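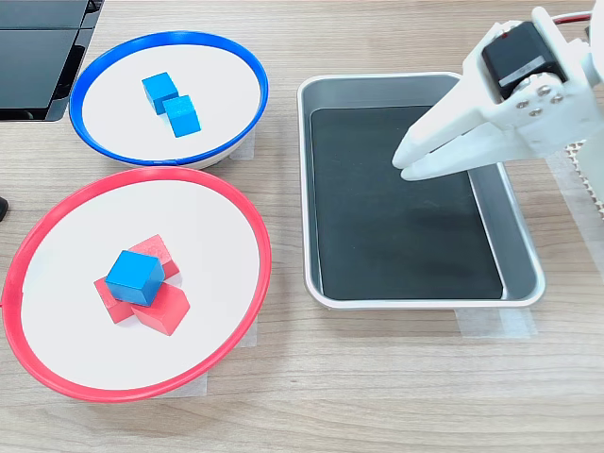 July 18, 2025

This summer I am trying to keep fewer toys and use them better. The small wooden cubes stay. I bought a box of 200 from Ullel two years ago, and they have been under every sofa and chair we own.

Our sorting game is very simple. We have two white bowls at home, a blue rim and a red rim, and the cubes go to the bowl of the same color. I fix each bowl to the table with clear tape. Before I did this, a bowl went on the floor almost every morning – always full, of course. A tray with a rubber mat is the starting place, so the cubes make less noise and don't slide.

My son is three and he follows the rule when he wants. Often I find a blue cube sitting with the red ones. At first I corrected him each time. Now I wait, and sometimes he finds it alone, or he tells me the blue one is "visiting." I let it visit.

We play for 20 minutes, before lunch. After this he gets tired and wants to build towers, and I think that is also good.

I looked at the sorting set from Jomano, with five cups and a printed board. It is pretty, but I don't want another box in the closet. In September he starts preschool, and I would like to add yellow cubes before then. I still need to find one more bowl, the same height if possible.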